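Home News Local Food Events Sports About Contact

Macapagal Street pool is reopening, and I've already found my goggles

Nov 22, 2022

Well, it's happening! After 12 weeks with the doors chained and a handwritten sign that kept blowing into the bushes, the Macapagal Street pool opens again next month, and I got to poke my head in yesterday to see how things are coming along. I've been swimming there since I was seven, so don't expect me to be neutral about any of this.

You'll remember it closed in September when the big circulation pump gave out. The first word was that it would take a couple of weeks. Then Weren, the outfit doing the repair, opened up the pump room and found that the pipe behind it was in even worse shape, and a couple of weeks turned into most of the fall. The new pump is in now. It hums instead of rattling, and I'll admit I kind of miss the rattle (you could set your stroke by it).

The other big change is the water treatment. The old setup meant somebody measuring things out by hand twice a day, which is how we got those mornings when your eyes stung all the way through breakfast. The new one checks the water around the clock and adds small amounts as it goes. Harish Subramaniam, the pool manager, walked me through the control panel and I understood maybe a third of it, but he seemed very happy and I took that as a good sign.

They've also redone the showers. All of them! There are 38 new lockers too, the kind where you set your own code, so you can quit pinning a key to your swimsuit. The bleachers are the same old bleachers and the snack window is still closed, with no date for that yet. I asked twice. 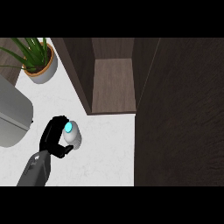 Kane Doolan wrote in after our last piece to say that new lockers are fine and all, but what he wants to know is whether early lap swim is coming back, and whether it'll cost more. He added that he's been driving across town to swim at Katesik since the closure, and that he's spent more on gas than he ever did on a pool pass.

Kane, I asked for you. Early lap swim is back on weekdays, starting at six, same as before. The price of a single swim stays put through the winter. Passes are going up by 7 percent in the spring, and anybody who had a pass when the pool closed gets the missed weeks added on to the end. You don't have to fill out a form or anything, just bring your card to the desk.

Kids' lessons are a different story. There were 364 children signed up when the pool shut down, and the desk is calling families in the order they first registered. Purificación Escobar is running the lesson schedule again, and she told me she'd love it if people would please pick up when they see a number they don't know. If you've moved or switched phones, stop by in person and they'll fix it while you wait.

The Tuesday-style evening water aerobics class, meaning the loud one with all the disco, is moving to the shallow end and will start half an hour later. Alžběta Hrubý is still teaching it, so the disco is safe.

One thing I couldn't get a straight answer on is the outside ramp. The concrete by the side door is still cracked, and for now anyone using a wheelchair or pushing a stroller has to go around to the parking lot entrance. Harish says it's on the list for spring. I'll be checking on that one.

Doors open the first week of the month, with the exact morning to be posted at the desk once the final water test comes back. Bring your own towel, the rental ones haven't arrived yet.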